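I have now been on the waiting list to have my gallbladder out at Morkport General for 264 days, so I'm qualified to post a thread.

The list has three stages. Stage one is "referred." Stage two is "received." I spent most of the summer being received. I don't know what they were doing with me in there.

In August I got a letter saying I'd moved to stage three, "active." I have never been less active. I was lying on the bathroom floor when I opened it.

Let's talk about the diet. You get a leaflet. The leaflet says to avoid fatty foods, and then it lists them, and then it turns over and keeps listing them. There's a drawing of a cheese with a line through it. I've gotten pretty attached to that cheese.

Things I have eaten since spring: toast. Rice. Toast again. A pear, on my birthday.

My insurance is through Rorer. Rorer has a phone menu. If you press 2 for "upcoming procedures" it asks for the date of your procedure, and if you don't have one it thanks you and hangs up. Very polite about it. I've started saying "you too" to the dial tone.

Last month they mailed me a pre-approval for surgery at the Trakanham clinic. Great news, except Trakanham doesn't do gallbladders. Trakanham does feet. I called and was told I could appeal. Appeal what? My feet?

Everyone at work has a gallbladder story now. Didn't hear one in ten years at that place, and suddenly the whole second floor had theirs out over a long weekend and was back playing softball. The guy from payroll kept his stones in a jar. He offered to bring the jar in. He brought the jar in.

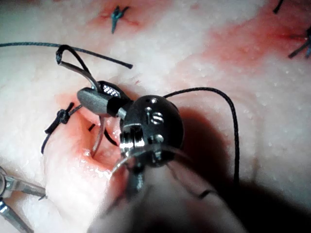 Also, the internet. Do not look things up at night. I looked up "how long can you wait" and landed on a forum where the top answer was from a man talking about his dog.

Anyway, today the phone rang. Unknown number, so naturally I let it go to voicemail like an idiot. It was the scheduling office. They had a cancellation. Please call back by noon.

It was 12:40.

Called anyway. On hold through the same pan flute song three times. Then a very calm woman said the noon slot was gone but there was another one and did I want it. I said yes before she got to the date.

It's in two weeks. Rahman's Deli, hold one grilled cheese for me. Extra cheese. I'll be the one crying at the counter.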